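4. Looking after the tabletop

I've had my Vistow table for 7 years now, and the white top still gets compliments (mostly from Chantal, who bought the same one!). My routine goes like this.

1. Clear everything off, mugs included. I always want to wipe around mine — don't.

2. Brush the crumbs into your hand with a dry cloth. Go slowly near the edges, where they like to roll off onto the floor.

3. Wring out a soft cloth in warm water with 2 drops of dish soap and wipe in long strokes, back to front.

4. Go over it again with plain water, then dry it right away.

Note: A matte top shows streaks when you look at it from low down. I crouch at the corner and check before I put anything back.

Caution: No scouring pads, please. I tried one on a coffee ring once and got a shiny patch that I still notice every morning.

5. Put your things back by lifting them, especially heavy stoneware. An unglazed base can scratch, so I stick felt dots under anything that feels rough.
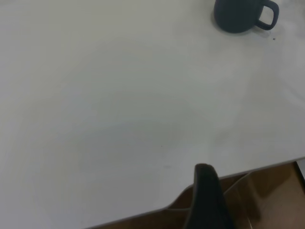

Tea is worse than coffee for rings, by the way, so wipe those up while they're fresh.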